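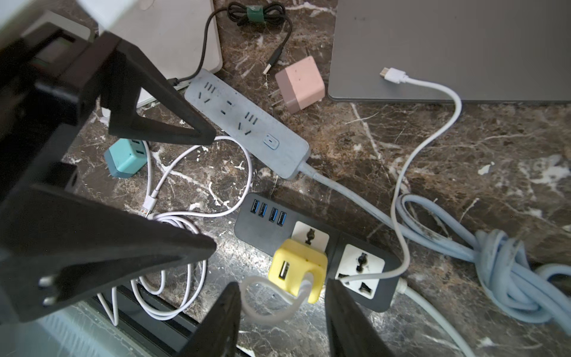

What does it mean when a house is "for sale by auction"?

It means that the house has no fixed price. People who want it say how much money they will pay, and the person who offers the most can buy it.

By Thirumalai Kotian
19 Jan 2023

Most houses are sold in a slower way. The owner chooses a price, and this is called the asking price. A family comes to look, they talk at home, and maybe they offer a little less. The owner can say yes or no. This can take many weeks.

At an auction, the selling of one house can be finished in a few minutes. Let us look at how it works, using a small town called Sendberg.

The house on Mayrhofer Street

A house on Mayrhofer Street in Sendberg has 1,139 square feet of floor inside. The owner has moved to Pletarness and wants to sell quickly, so she asks an auction company to help her.

The company writes a page about the house and puts it where everybody can read it. On the page is the size of the house, how old it is, and if the roof needs repair. Then there are open days, when people can walk through the rooms. A careful buyer brings a building inspector. This is a person who looks for problems such as cracks or bad pipes. It is important to do this before the auction, for after it there is usually no way to change your mind.

The day of the auction

The person who leads the auction is called the auctioneer. She stands in front and says a starting price. When you want to pay this much, you lift up a card with a number on it. This is called making a bid, and you are then a bidder.

After that the price climbs in steps. Someone bids, someone else bids more, and the auctioneer repeats each new price in a loud voice. When no other person wants to go higher, she gives everyone a last chance. Then she knocks with a small wooden hammer — and the bidding is closed.

What is a reserve?

Often the owner has a secret number, and it is called the reserve. It is the lowest price she will take. If the bids stop below the reserve, she can keep her house and try again another day. Some auctions have no reserve, and then the highest bid wins even if it is low.

Does the winner pay everything at once?

Usually not. In Sendberg the winner pays a part of the price on the same day, and this part is called the deposit. The deposit there is 10 percent, so for every 100 dollars of the price the winner gives 10 dollars. The rest comes some weeks later, very often with money borrowed from a bank. A loan for buying a house is called a mortgage.

Why do some people pay too much?

An auction is exciting, and when we are excited we can forget our plan. Before the day, a wise bidder writes down the biggest price she can pay. When the bidding goes over this number, she puts her card in her lap and leaves it there, even if she loved the garden very much.

Words to remember

Bid: the amount of money you say you will pay.
Reserve: the lowest price the owner will take.
Deposit: the first part of the money.
Mortgage: a loan for buying a house.

Last updated in January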